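**FOR IMMEDIATE RELEASE**

# Mesard Opens the Old Customs House in Stedton as a Guesthouse in August

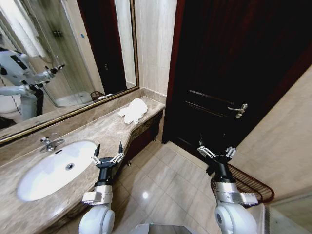
STEDTON. Mesard, a family company that runs small guesthouses, will open its second house this August in the former customs house on the river side of Stedton. The building dates from 1766 and was used as an office, a grain store and later a music school. It has stood closed since the school moved to the new part of town.

The first Mesard guesthouse, in Utden, has welcomed travelers for many years. With the Stedton house the company wishes to serve guests who come for the river path, for the market and for the summer concerts, and who until now had to sleep in Utden and take the bus each morning.

"My parents brought us to Stedton every summer, and we always walked past this house," said Ánh Tiêu, director of Mesard. "The windows were dark, but the front door was so beautiful that my mother wanted to stop every time. When the town offered the building for a long lease, I telephoned her before I telephoned the bank."

**About the house**

The guesthouse will offer beds for 65 guests on two floors. Every room has its own bathroom. The former weighing hall on the ground floor becomes the breakfast room, and the stone floor of the hall stays as it was found, with the marks of the old scales still in it. The stairs have been repaired by a carpentry workshop from Utden, which kept the first handrail and replaced only the steps that were not safe anymore.

The outside of the building is protected by the town, so the front keeps its color and its small windows. Guests who prefer more light are advised to ask for a room on the garden side, where the windows are larger. There is no elevator. Two rooms on the ground floor can be reached without stairs, and they will be kept free for guests who need them until the evening before arrival.

**Breakfast and the garden**

Breakfast is included in the price of every room and is served until 10:30 in the morning. The bread comes from the Quan bakery, whose shop is on the same street, and which will also supply a plum cake made after a recipe from the region. Neighbors who do not stay in the house may come for breakfast as well, if they reserve a table the day before.

Behind the house is a walled garden that was not open to the public in the time of the school. Mesard has agreed with the town that the garden gate will be open in the afternoon to everybody, also to people who are not guests. The pear trees along the south wall are old and some of them do not give fruit anymore. They were pruned last winter and will stay. New benches are ordered and should arrive before the opening, although the maker has informed us that a small delay is possible.

"We don't want a house that turns its back to the street," said Ánh Tiêu. "People in Stedton know this building better than we do. Many of them learned the piano in it, and they have already told me which steps make noise."

**Old photographs are wanted**

Mesard is collecting photographs, letters and school programs connected with the customs house, for a small display in the entrance. Things can be brought to the Utden guesthouse, where they will be copied and given back on the same day. The company is especially interested in pictures of the weighing hall before the wall to the kitchen was built, because no drawing of it was found in the town archive.

**Prices and reservations**

A single room costs 65 per night and a double room costs 70 per night, breakfast included, during the opening month. The prices for autumn will be announced later. Children under six stay free in the room of their parents. Dogs are welcome on the ground floor only.

Reservations are possible by telephone or in person at the Utden guesthouse. Guests who already hold a voucher from the Utden house can use it in Stedton under the same conditions.

The bus from Utden stops at the bridge, a short walk from the door. Parking in the old street is reserved for residents, and guests who come by car are asked to use the public parking place behind the market hall.

**Press contact**

Journalists who wish to visit the house before the opening are kindly asked to write to the Mesard office in Utden, to the attention of Ánh Tiêu. Visits are possible in the morning, in small groups. Please mention in your letter if you plan to film in the garden, so that the neighbors can be informed.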